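Gretomus: the crafting and trading rework, reviewed after a season

Played on the Histthorpe server, solo and in a mid-sized guild, mostly in the evenings.
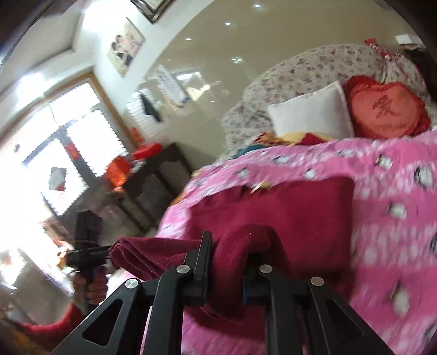

Ingeborg Plattner replied to the draft of this review that the auction tax is the only part of the rework worth arguing over, and that anyone who trades less than once a night will not notice the rest. I trade less than that and I did notice, so the tax comes second.

Crafting first. The old system rolled quality when you pressed the button. The new one rolls it when the materials are combined, and shows the range before you commit. A plain steel blade at skill 275 now has a visible floor and ceiling. The ceiling has come down slightly. The floor has come up a lot, and fewer blades go straight to the vendor.

Durability loss on repair is still there. The tooltip gives the loss per repair but leaves out the remaining total, which you have to read from the character sheet. This was reported in the beta and has not been touched.

Recipes are account-wide at last. Reagents are not. If your alchemist and your smith share ores you will be using the post, and the post still takes an hour between characters on the same account.

Now the tax. Listing is free, and the cut is taken on sale. It rises with the number of open listings you hold, in steps. With 2 listings open the cut is negligible. With a full page it eats the margin on anything common. I sold a stack of cured hides for 2,035 silver and received 441 less than that, with the page full at the time. The same stack listed alone would have paid for the repair bill as well.

Thu Giáp, who runs our guild bank, moved bulk goods to direct trade in Cáceres, the southern port, and other guilds have done the same. Prices there are shouted in local chat and change by the minute. It works if you are online at eight in the evening. Outside that hour the square is mostly parked mules.

Performance: the crafting window opens without the old stutter. Searching the auction house by partial name is quick. Sorting by unit price resets each time you change page — a small fault, but you meet it constantly.

The Grekthorpe expansion is needed for the top tier of recipes. Everything described here works without it, and I would not buy it for crafting alone, as the top tier uses raid drops that sell for more raw.

Crafting: good. Trading: fair, poor for bulk sellers. Interface: fair. I will look at the tax again if the steps are changed in the October patch.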